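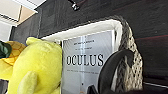 Wrist camera view at a woven basket, with a yellow plush and a boxed item within reach of the gripper.

Careers > Open positions > Research Operations

About us Research Teams Openings Contact

Robot Teleoperator and Data Annotator, Home Tidying Study
Tretero Robotics Lab, full time, fixed term of 21 months, on site

Tretero is hiring a teleoperator to join the group that studies how robot arms learn to pick household items out of crowded containers. The position reports to Kirsten Bergmann and starts in January.

Background

Last year the group compared two ways of teaching the same task. In the first, the operator drove the arm from a fixed station and watched it through an overhead camera. In the second, the operator saw only the wrist camera. We collected 663 demonstrations in total and trained the same policy on each set. The policy trained on wrist-view demonstrations did better on soft toys packed against rigid boxes, where the fingers hide part of the target during the approach. It did worse when the item had to be found first. The report, by Haoran Hao and Esi Lamptey, is available on request.

The next phase mixes both views and needs roughly 1000 new demonstrations. Most of them will be recorded by the person we hire.

What you will do

Drive the arm through pick and place tasks in our furnished test rooms, usually in two sessions a day.
Set up each basket, shelf or drawer from a layout sheet and reset it between runs.
Mark the start of the approach, first contact, grasp and release in the recordings, using our labeling tool, Vevham.
Flag runs where the grasp slipped or the wrong item moved. Failed runs are kept and labeled like the others.
Meet with Haoran once a week to go over labels that two people marked differently.

What we ask for

Steady hands and patience with repeated work. A session can mean the same basket for an hour.
Clear written notes in English.
Comfort with a computer and a file system. You do not need to program.
Experience with teleoperation, video annotation, lab work or quality inspection is useful. We train new operators for eight weeks, and you will not record study data during the first two.

Practical details

Sessions run at 9 a.m. and 1 p.m. Operators take a break every 40 minutes and do not drive the arm for more than four hours a day. The rest of the time goes to setup and labeling. The station can be used seated or standing.

How to apply

Send a resume and a short letter to Amber Mottram in Research Operations. In the letter, tell us about a job or project where you had to do one thing the same way many times. Applicants we invite will spend a paid half day at the lab, including a practice session with the arm. We review applications as they come in, and the posting comes down when the position is filled.

Contact Research Operations | Copyright Tretero | Back to top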